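FOR IMMEDIATE RELEASE
10/29/18

Fevason opens entries for Skerel Shore Pike & Perch Weekend

Bank anglers only. No boats, no kayaks, no float tubes. Entries open now, fishing in April.

Fevason, the tackle and bait firm, today opened entries for the Skerel Shore Weekend, a two day catch and release competition on the Skerel reservoir. Pike on day one, perch on day two. Fish one or both. Limit of 50 pegs per day and the draw is done the night before, at the lodge, in front of everybody.

It's the first time the north bank has been used for a match since the dam road was rebuilt. The reservoir covers 3,368 acres at full pool, most of it never fished from shore because you couldn't park anywhere near it. Now you can. Two new gravel lots, one at the dam end and one at Karakaya Point, both walkable to the pegs with a cart. Dam lot fills first, so if you have a low number plan on Karakaya.

"People have been asking for a bank match on this water for years and we kept saying next spring," said Judit Gál, events manager at Fevason. "Water levels are good, the access is in, the state signed off on the permit. So we're doing it. Bring waders if you have them, the margin is soft past the second point."

Pike day

Lures or dead bait. No live bait of any kind. Wire trace required, checked at the peg before the start. Barbless or crushed barb trebles, 2 per rig maximum. Every angler must have an unhooking mat, long forceps and a net big enough to do the job. No mat, no fishing, and no refund either. Mats can be rented at the lodge, but don't count on it, there are only a few and they go early.

Pike are measured, not weighed. Longest single fish wins, total length breaks ties. Measuring boards handed out at sign in and must come back at the end of the day. We lost a bunch last time.

Perch day

Worms, shrimp, small soft plastics, drop shot, float, whatever you like. Total length of your best fish counts. Keep nets not allowed. Measure, photo, put it back. Marshals will walk the bank all day and you can wave one down for anything over the line on the board.

Juniors fish free on perch day with a paying adult on the same peg. One rod between them please. Under 12s need a life vest, and that means on and zipped.

Tanveer Minhas, head marshal for both days, said the perch could surprise people. "Everyone talks about the pike in here. I've had better sport with a light rod off the rocks at Karakaya, cold morning, just creeping a worm back. Slow down. Most folks fish it way too fast in April."

Rules that catch people out

Lines in and out on the horn. Not before the horn, not a last cast after it.
Stay inside your peg markers. Casting across a neighbor is a warning, then you're out.
Braid is fine for mainline.
No wading past the knee on pegs next to the intake. It is posted.
Clean and dry your gear before you come. Boots, nets, mats, slings. There will be a wash station at the dam lot and you will be asked to use it.
State license needed, adult anglers, both days. The lodge does not sell them anymore.
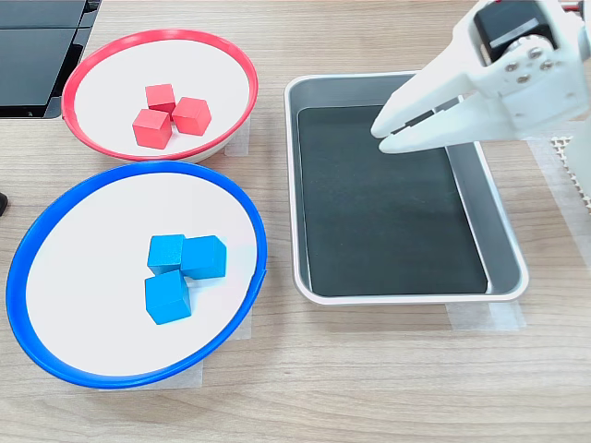 Prizes

Top three each day take tackle and store credit from Fevason. Longest fish of the weekend, either species scored against its own chart, gets the Skerel Cup and a free peg next year. Chart goes up on the event page before the draw. Juniors have there own table with a rod and reel for first place.

Food and camping

Lodge kitchen opens before first light both days, coffee and breakfast rolls. Hot lunch at the dam lot. Tents allowed on the lower field Friday or not at all, so check the final schedule before you book anything. No fires on the bank. Dogs ok on a leash in camp, not on the pegs.

How to enter

Entry forms at the Fevason store counter or by mail from the events desk. One form per angler. Payment with the form, no holding pegs. Once a day is full a wait list opens and we call down it in order, so put a phone number you acutally answer.

Media wanting bank access should contact Judit Gál at the Fevason events desk ahead of the draw. Marshals' briefing is closed to press, weigh in area is open. Sorry, measure in.

About Fevason

Fevason makes and sells rods, terminal tackle and preserved baits for freshwater anglers, and runs shore matches for adults and juniors.

ENDS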